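Reading time: 5 min

Multatero Project: Garment Handling From Hand-Held Demonstrations
Progress report to the Teuber Fund
Submitted 17/03/2018 by the Ullier project group

Status

The project is on schedule for work packages one and two. Work package three started late and is covered under Delays. Spending is within the approved budget, and we are not asking for any change to the award.

Work since the last report

The goal of this phase was to find out whether demonstrations recorded with hand-held grippers can train a policy for folding shirts, without anyone driving the robot arm during recording. The people giving the demonstrations hold the gripper and do the task directly. A wide-angle camera on the gripper records each attempt, and the opening of the fingers is logged with it.

We now have 1809 accepted demonstrations. They cover three actions: finding and gripping an edge, drawing a sleeve across the body of the garment, and closing the fold. Attempts were rejected when the tracking dropped out or when the finger log did not line up with the video. Most rejected attempts came from the first weeks, before we changed the way the two recordings are started.

Two-gripper demonstrations are included in the set. They are harder to record well. Each person has to leave room for the other, and a garment pulled from both sides tends to lift off the surface and come down in a different place. We have kept these recordings in a separate folder so they can be left out of training when needed.

We also moved part of the recording away from the bare bench. Policies trained only on bench data did poorly when the background changed, so the newer sessions use a soft, wrinkled surface in the open part of the lab, with other equipment and people left in view.

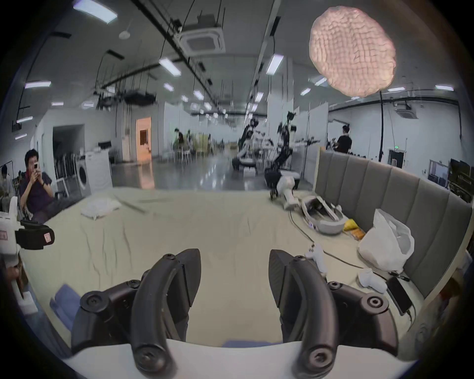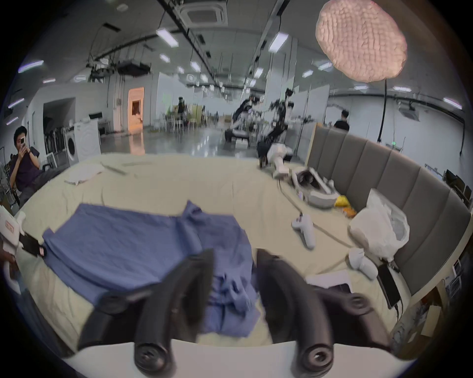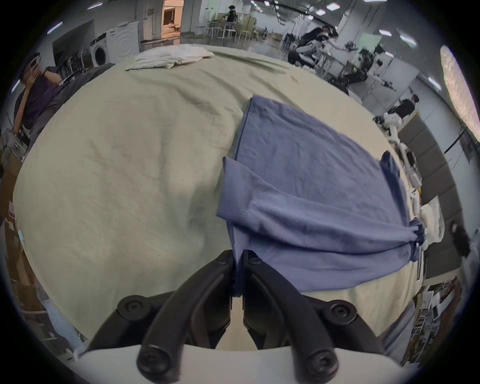 Blue garment on the covered surface, with an edge between the fingers in the last picture.

Can a policy trained this way be used on a robot arm that it never saw during recording?
It can for single-edge grasps, provided the arm carries the same fingers and the camera is mounted at the same height and angle. For full folds the result is not good enough yet. The arm reaches the limits of its joints in positions that are easy for a person's wrist, and the policy has no way of knowing this from the recordings.

Results

We compared 5 versions of the policy. The version trained on bench and soft-surface data together was the best on edge grasps, and it was also the least affected by a change of lighting. The version trained on bench data alone often closed the fingers above the fabric. Adding the two-gripper recordings made no clear difference to single-arm grasps.

Long sleeves remain the weak point. When a cuff is twisted or tucked under the body, the policy often grips two layers and drags the whole garment. We tried a shorter prediction window, and it helped with the dragging but made the motion slow and hesitant. A separate step that flattens the sleeve first is being tested.

Delays

The replacement finger pads from Grollport arrived 7 weeks later than planned. The old pads had worn smooth and were slipping on thin fabric, so we stopped recording thin garments until the new ones were fitted. Thin garments are now the smallest group in the set. We will make up the shortfall in the next period, and the final deliverable date in November does not change.

Next period

Record thin garments with the new pads.
Finish testing the sleeve-flattening step and report on it either way.
Add joint limits to the training so that the policy avoids positions the arm cannot reach.
Repeat the edge-grasp tests at the Grollport site on 2 arms of different makes.

The data format description has been sent with this report as a separate attachment. The grasp logs can be supplied on request.

Related items
Multatero: finger log format, revised
Multatero: notes on camera mounting
Ullier group: bench trials, first period
Teuber Fund: reporting guidelines for current awards

Contact the Ullier project office | Copyright Ullier | Back to top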